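Search the archive
Search this list
2 min read

Subject: Re: Chores list, finishing and touch-up
From: Heidrun Kuster
Date: 12 October 2025

Earlier in the thread, Westcombe wrote:

> Folding is close enough to solved that we should drop it from
> the benchmark. I'd replace it with small spray jobs. Fixed
> nozzle, known standoff, constant speed. Any shop-floor arm
> has done this for decades. Why would a house be harder?

The shop-floor arm has a booth. The part arrives on a fixture, the extraction is running, and everything within reach of the overspray is either masked or meant to be painted. The Bodin cell I worked on held its standoff to 200 mm over 1000 cycles and never once had to decide where the part was.

A house gives you none of that. Consider a bedroom with the bed still made up, a pillow and clothing on it, curtains at the window, and a person in a respirator holding a gravity-cup gun in one hand. A planner has to classify every one of those surfaces as target, obstacle or no-spray before the trigger moves.
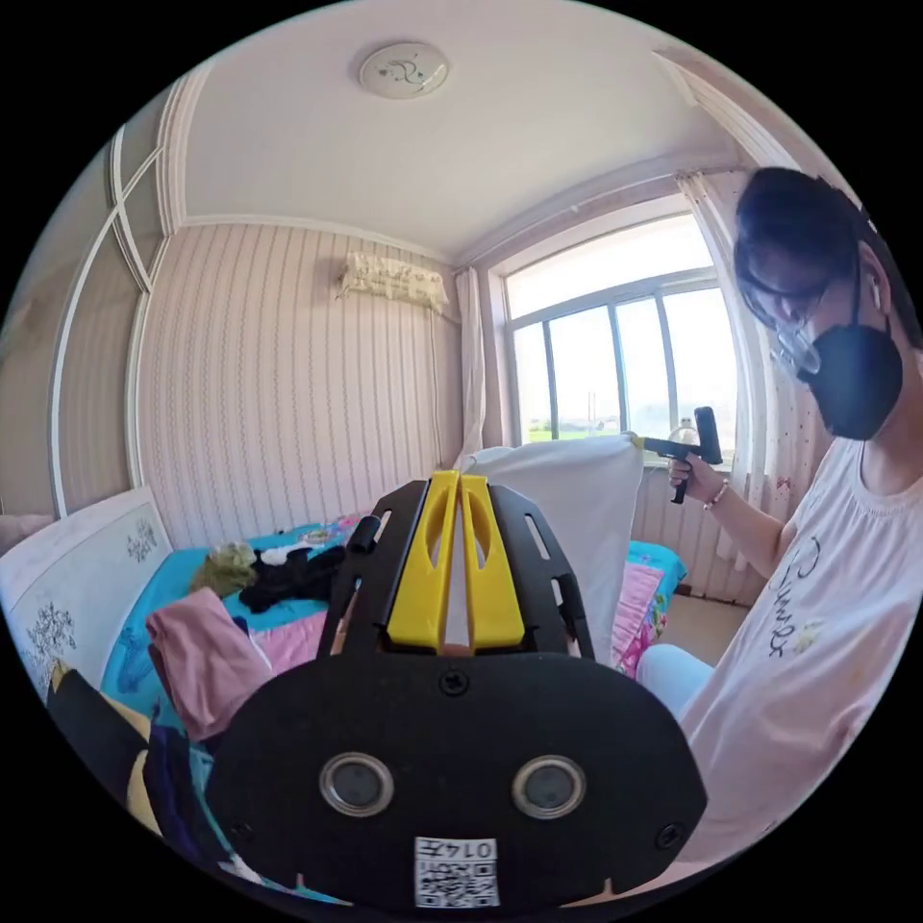
1. Trigger control

A parallel gripper can hold a pistol handle. Holding it and metering the trigger at the same time is a separate problem. In our January trials the Sodari hand completed 108 of 344 short passes without a run or a dry edge. Most failures were at the start of the stroke, where a painter is already moving before paint flows.

2. Scene clearing

Soft goods have to be moved or covered first, so folding does not leave the benchmark. It becomes a precondition. I would score it separately and keep the existing tolerances.

3. Stopping

The Plorneck controller stops the arm when a person enters the work volume. It does not close the gun. Any entry on the list should specify both.

My proposal is to keep folding, add masking as its own task, and defer spraying until someone has a trigger model to share. Log files on request. Please trim quotes when replying.

H. Kuster

Recent on this list
Grasp labels for thin fabrics
Re: Re: Dishwasher racks, lower tier
Colour calibration under mixed light
Meeting notes, January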